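The gripper that wouldn't let go

September 11, 2023

We lost most of a morning to one of the hand-held grippers. I'm writing it down because Inger Oddsson asked me twice what I did, and I gave her two different answers.

The job was towel folding on the small bench at Brastcombe. After 80 folds the right gripper started to lag. You'd relax your hand and the fingers stayed shut for a moment, then popped open. The log still showed a clean release every time, so the recordings were wrong and we hadn't noticed.
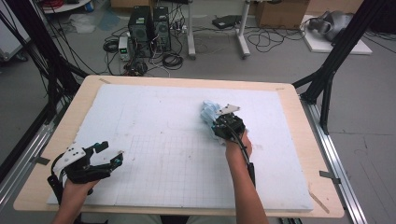

Both grippers on the bench, with the blue cloth or sheet.

I blamed the cable first. I swapped it and the lag was still there – a bit worse, if anything. Then Cecilia Gbeho took the finger linkage apart and found towel lint wound tightly around one pin. It took her 3 minutes with tweezers.

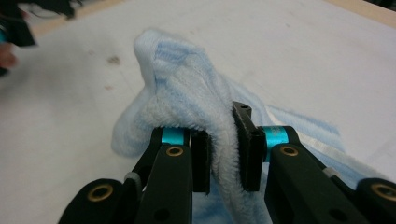
The encoder sits on the trigger side, so it reports what the hand does. If the fingers stick, it has no idea. We now do 10 open-and-close cycles before each batch and watch the fingers while we do it. I also threw out the last 400 seconds of recording from before the stop, though I suspect the trouble goes back further. Havis has the older files and I still need to ask for them.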